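Toy Baskets and Soft Toy Care: Your Questions

Welcome in! We get a good number of letters at Clatska about baskets, plush toys and how to keep the two together, and the same questions come round so often that Zofia Kubiak and I finally sat down and wrote out proper answers. Get yourself a cup of something, as we do go on a bit.

What size basket should I get for small plush toys?

Smaller than you think! Most families write to us wanting one enormous hamper, and then the little toys sink to the bottom and aren't seen again until the hamper is tipped out on the rug. For toys that fit in your hand, a long, low tray with raised sides is lovely. A child can see everything in it and pick out the one they want. If you have a big bear or a giraffe to house, that's a different matter, and a deep round basket is the one for you.

Are the handles strong enough to carry it full?

With soft toys, yes. The trays have a cut-out opening in each end wall that you can get your fingers through, and plush weighs very little. Please don't use them for books or wooden blocks, though. Erhan Uysal in our workshop repairs the ones that come back, and a torn handle opening is the repair he sees most.

Can wicker snag the fur?

It can, if a strand has come loose. Run your palm slowly along the inside walls and the floor of the basket before you fill it, and snip off anything that catches. Long-haired toys are the ones to watch. If yours is a shaggy one, a cotton napkin laid on the bottom will do nicely - an old pillowcase works just as well.

Should I cut off the little string loops?

This depends on who the toy is for. A short hanging loop is handy if you like to dry toys on a hook, and plenty of grown-up collectors prefer to leave everything as it came. For a baby or a toddler, we'd take off any loop, tag or plastic fastener before the toy goes in the basket. Cut it close to the seam with small sharp scissors, and then give the seam a gentle tug to be sure you haven't nicked the stitching.

How full should the basket be?
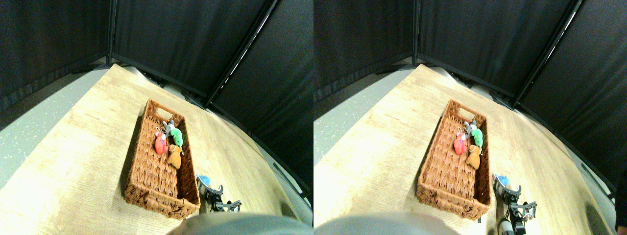 We like to leave plenty of room, more than looks sensible at first. A half-empty basket is much easier for small hands to manage, and putting toys away goes quicker when there's an obvious space to drop them into. Bình Ung, who runs the toy library in Jemudbridge, never puts out more than 7 in one tray and keeps the others on a shelf, swapping them over every couple of weeks. Her regulars greet the returning ones like old friends!

How do I clean the basket itself?

Use the soft brush on your vacuum first, going along the weave and then across it. After that, wipe it with a barely damp cloth and let it dry somewhere airy, away from the radiator. Wicker doesn't care for a soaking. A herringbone weave does hold on to crumbs, so keep an old toothbrush handy for the corners.

And the toys?

Check the label before anything else. If it says machine wash, put the toy in a pillowcase, tie the top and use a cool, gentle cycle. If there's no label, sponge it with a little mild soap and press it in a towel. Bright reds and greens should be washed apart from pale toys the first time, just in case the color runs.

Do you sell replacement liners?

We do, in plain cotton, for the long tray only. Ask for liner 1544 when you write. They go out in November along with the holiday orders, so please be a little patient with us that month.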